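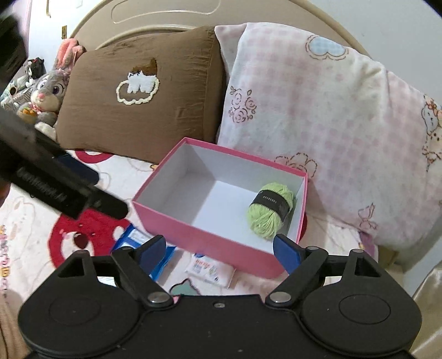

Packing a Gift Box on a Bed: Our Project Report

Posted Wednesday, March 22, 2023
14 shares | 2 comments

For our home skills unit we had to pick an everyday job and write up how it is done, and our group picked packing a gift box, mostly because we all like giving presents and none of us is very good at wrapping them! The limit for the report was 1,000 words, and we are well under it.

We worked on a bed with a big red and white bedspread and the pillows left up against the headboard. A bed is soft, so the pink box tips a little when you lean near it, but it gives you lots of room to spread things out. The light green yarn went into a corner, and we liked how it looked against the plain white inside.

Our plan, which we called Pakasis in our notes (a silly name, but it stuck), was to mix something fun with something useful. So there is yarn, a small orange ball, a clear box of dental floss picks and a blue plastic packet with its labels still on. We talked for a long time about whether floss picks make a nice present, and we still think they do, for the right person.

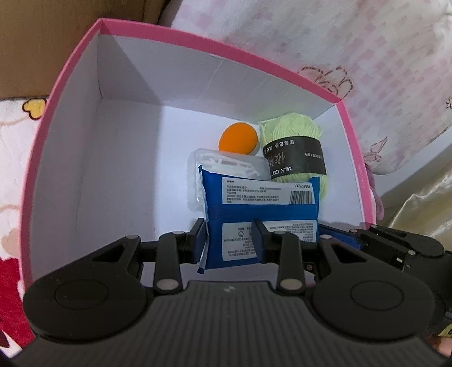 Should the heavy things go in first?

We would put them in first, flat on the bottom, and save soft things like yarn for filling the gaps so nothing slides around.

Next time we would like to add tissue paper and try the same set of gifts in a smaller box.

Recent student projects
Dunbar: A Shelf for the Reading Corner
Flokuso: Folding Shirts Three Ways
Prerkari: Our January Seed Trays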